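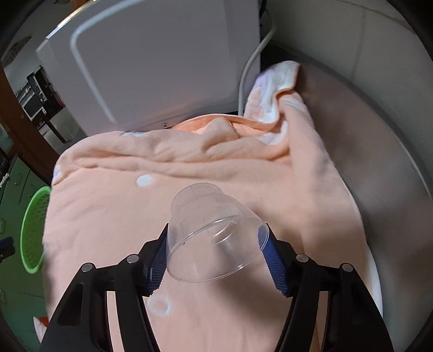 Neujahrsvorsätze 2023, Punkt eins: weniger Wäsche. Punkt zwei: endlich mal aufschreiben, was ich Bogdan seit Wochen am Telefon erzähle, nämlich warum ich immer noch selber aufräume, obwohl wir doch angeblich längst im Roboterzeitalter leben!

Sonntag, 1. Januar 2023, draußen böllern noch die Letzten, ich sitze mit dem dritten Kaffee da und lese zum wiederholten Mal, dass der Haushaltsroboter »kurz vor dem Durchbruch« steht. Das stand da im letzten März auch schon. Damals hatte mir Fergus Paterson (manche kennen ihn noch aus den Kommentaren zum Saugroboter-Drama) einen Link zu einem Gerät namens Rulen geschickt, ein Arm auf Rollen, 2.228 Euro im Vorverkauf, und auf der Seite faltete das Ding ein Handtuch. Ein Handtuch! In 8 Minuten! Da habe ich den Tee aufgesetzt, getrunken und die Tasse gespült.

Trotzdem bin ich Fan, das muss ich dazusagen. Ich schaue mir jedes dieser Videos an. Und inzwischen achte ich auf die Sachen, die darin fehlen. Decken zum Beispiel. Eine Fleecedecke sieht jedes Mal anders aus, wenn man sie irgendwo hinlegt, die hat keine Ober- und keine Unterseite, und wenn man an einem Zipfel zieht, kommt manchmal die ganze Decke und manchmal noch eine Socke mit. Ein Karton im Lager ist dagegen ein Traum. Bogdan Wilczyńska arbeitet bei Aitken in der Kommissionierung, dort heben die Arme den lieben langen Tag Kartons, und wenn 100 Kartons kommen, sind das eben 100 gleiche Kartons. Da verstehe ich sofort, dass sich das lohnt. Aber schon bei Beuteln, sagt er, wird es zäh, und bei durchsichtigem Zeug stellt er sich lieber gleich selber hin.

Durchsichtiges Zeug! Das ist mein Lieblingsthema. Messbecher, Flaschen, Folien, Tüten, meine halbe Küche ist durchsichtig, und eine Kamera sieht dann halt das, was dahinter liegt. Dazu kommt, dass so eine große Plastikflasche je nach Füllstand mal schwer und mal federleicht ist und nachgibt, wenn man zu fest drückt. Wir merken das in der Hand, ohne darüber nachzudenken. Eine Maschine muss es irgendwie lernen, und zwar an ganz normalem Kram in ganz normalen Wohnungen.

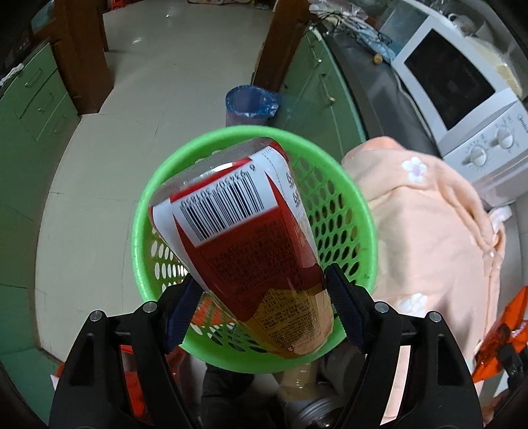

Große Flasche, grüner Korb: eine Aufgabe für zwei Finger.

Mit den zwei Fingern ist das übrigens so eine Sache. Ich habe es neulich mit einer Grillzange ausprobiert, eine Hand auf dem Rücken, und wollte damit den Küchentisch abräumen. Flasche in den Korb ging sofort, da war ich richtig stolz. Beim Teelöffel habe ich dann geflucht, und für das Geschirrtuch habe ich länger gebraucht als der Rulen, also Entschuldigung an den Rulen.

Fergus hält natürlich dagegen. Er hat mit mir um 50 Euro gewettet, dass er vor mir einen Helfer hat, der den Wäschekorb leert, und schwärmt jetzt von Pollia, das soll so eine Art Nachfolger werden. Ich halte die Wette! Einzelne Handgriffe glaube ich sofort, die ganze Wäsche noch lange nicht. Falls von euch jemand den Rulen wirklich zu Hause stehen hat, schreibt mir bitte, vor allem, was er mit Spannbettlaken macht.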